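桌面分拣作业规范(机器人)

桌面分拣作业规范,是指在桌面上使用机械臂把小型物件放入容器、或者从容器中取出时,操作人员和设备所应遵守的一组规则。这类规范多数由使用单位自己编写,属于内部文件,不是国家标准。本条目主要介绍Peson规范(全称《Peson桌面分拣作业良好实践》),以及从它发展出来的几个版本。

名称和范围

“Peson”是最早编写这份文件的实验室的名称,后来也用来称呼文件本身。规范适用于固定在桌边的一条或两条机械臂,物件的重量不超过700克,末端工具为二指夹爪。吸盘、多指手和移动底盘不在范围之内。用于食品和药品的分拣,规范也明确说不适用,使用单位应当另外编写文件。

规范的中文译本中,“容器”一词同时包括箱、盒和托盘。译者在附注里说明,原文对这三个词没有严格区分,所以译文统一处理。

历史

规范的第一稿由工程师Prasanna Saha起草,当时只有四页,内容是实验室里口头约定的整理。第一稿没有编号,也没有正式发布,但是Ninwood和Dalterberg两个地方的培训中心先后拿去使用,并且各自加上了自己的条文。几年以后,各处的版本已经有明显差别,例如急停按钮应该放在操作人员的哪一侧,两个版本的规定是相反的。

2023年9月,合并后的第二版发布,这也是目前使用最多的版本。第二版删去了左右侧的规定,改为“操作人员不移动脚步即可按到”。同时,第二版增加了关于人手进入桌面区域的一章,这一章后来引起的讨论最多。

工作台的布置

规范要求桌面为单一的浅色,表面不反光,背景墙面也应保持简单,不挂图表和日历。理由是杂乱的背景会给视觉识别带来困难,而且人看监视画面的时候也容易看错。

容器应放在机械臂容易到达的位置,颜色与桌面有明显的对比。容器的长边可以与桌边垂直,也可以平行,但是在同一批作业中不得改变。开始之前,操作人员要确认容器内没有上一批留下的物件。物件放在容器外面时,与容器边缘之间应留出夹爪张开所需要的宽度。

练习用的物件,规范推荐使用形状不规则但没有尖角的小型玩具,例如塑料动物。这种物件有腿、有耳朵,从不同方向夹取的难度不一样,比方块更接近实际情况。电缆的处理也有单独一条:夹爪附近的电缆应留有余量,使腕部转动时电缆不被拉紧;但是弯曲部分不可以大到碰到桌面上的物件。
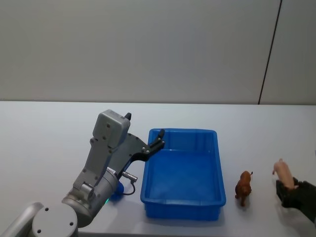 蓝色空箱旁的夹爪;右侧戴黑色手套的手拿着一只粉色玩具猪。

人手进入作业区

第二版第五章把桌面分为三个区域:机械臂区、共用区和人员区。容器所在的地方一般属于共用区。人手只有在机械臂停止,或者以低速模式运行的时候,才可以进入共用区。进入之前应当用口头或者按钮进行确认,只有一个人工作时,用按钮确认。

关于手套,规范要求使用贴合手形的薄手套,颜色为深色,与桌面容易区别。宽松的棉纱手套被禁止,原因是它可能被夹爪的指尖钩住。袖口应当收紧,手表和手链应取下。物件由人放置的时候,手要从侧面进入,不从机械臂的上方越过。放下物件以后,手要完全退出共用区,机械臂才可以恢复正常速度。

对于这一章,培训中心有不同的意见。Ninwood的教师认为按钮确认太慢,初学者会因为频繁确认而忘记观察。Dalterberg的做法是保留按钮,但是把它改成脚踏式,两只手都可以空出来。第二版没有对此作出决定,只写了“确认装置的形式由使用单位选择”。

夹爪的动作

夹爪接近容器时,应先停在容器边缘的上方,再向下进入,不允许沿着边缘横向滑动。如果夹爪碰到容器的边,作业应暂停,检查容器是否移位。夹取软质或者空心的物件时,夹持力从最低一档开始,逐渐增加。

放下物件的高度也有规定。指尖离容器底面的距离应尽量小,物件不应从高处掉落。物件放进去以后是站立还是侧倒,规范不作要求,但是物件之间不可以重叠。重叠的物件在下一次夹取时容易被一起带起来。

双臂作业

使用两条机械臂时,规范增加了“先后原则”:两条机械臂不得同时进入同一个容器。一条机械臂在容器上方工作时,另一条应停在容器以外,夹爪张开或者夹着自己的物件等待。哪一条先进入,由程序事先决定,不由操作人员临时指定。

指示灯的颜色在不同厂家的设备上含义不同,所以规范没有统一颜色,只要求把含义写在工作台旁边的卡片上。两条机械臂的指示灯颜色不一致时,卡片上应当分别说明。这一条看起来很小,但是在实际的检查中,缺少卡片是经常出现的问题。

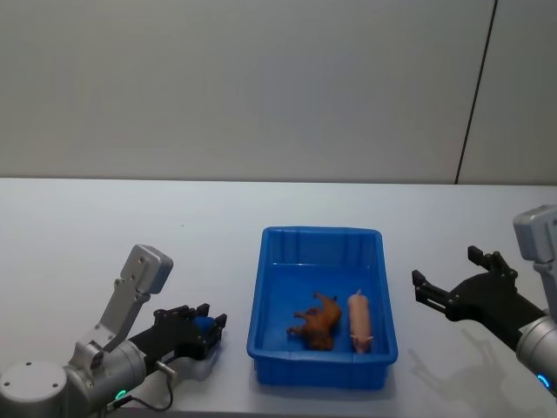
两条机械臂共用一个容器时,怎样安排等待的位置?
等待的一条应停在容器边缘以外,夹爪不高过另一条机械臂退出时要经过的路线,并且在另一条完全离开之前不向容器移动。

记录和保养

每一批作业都要有记录。记录的最少内容为:日期、操作人员、物件的种类、暂停的次数和暂停的原因。成功率可以记,也可以不记。Saha在第二版的前言里写道,暂停的原因比成功的次数更有用处,这句话后来常被培训教材引用。

保养以夹取次数为单位。夹爪每完成3,000次夹取,应检查指尖的磨损,以及指部小螺丝有没有松动。使用单位可以缩短这个间隔,不可以延长。容器不规定更换的时间,但是边缘有裂纹的容器应立即停止使用。

Sheikh版本

Sheikh版本是一家同名的小型设备公司根据第二版改写的,篇幅比较短,主要供学校使用。它与Peson规范的差别有以下几点:

双臂部分被移到附录;
手套的颜色不作要求;
保养间隔的写法改为按学期计算;
增加了一张开始作业前的检查表。

Sheikh版本的检查表曾在Ninwood的课程中试用。试用期间一共登记了1,363批作业,结果收在该中心的年度报告里。报告的作者认为检查表对初学者有帮助,不过也指出,熟练的人员常常在作业结束之后才一次填完,这样就失去了检查表本来的作用。

批评

对Peson规范的批评主要有两个方面。第一,条文中“尽量”“容易”“明显”这样的词比较多,检查的时候不好判断是否符合。第二,规范以浅色、干净的桌面为前提,而实际的仓库和车间很少有这样的条件,在规范的工作台上练习过的人员和程序,到了现场仍需要重新适应。支持者则认为,规范的目的是保证练习阶段的安全和记录的一致,现场条件应由别的文件规定。

修订工作由Peson实验室负责收集意见,每年5月截止一次。第三版的草稿已经把“尽量小”改为具体的数值,但是数值本身还在讨论之中。

参见

协作机器人
二指夹爪
急停装置
作业前检查表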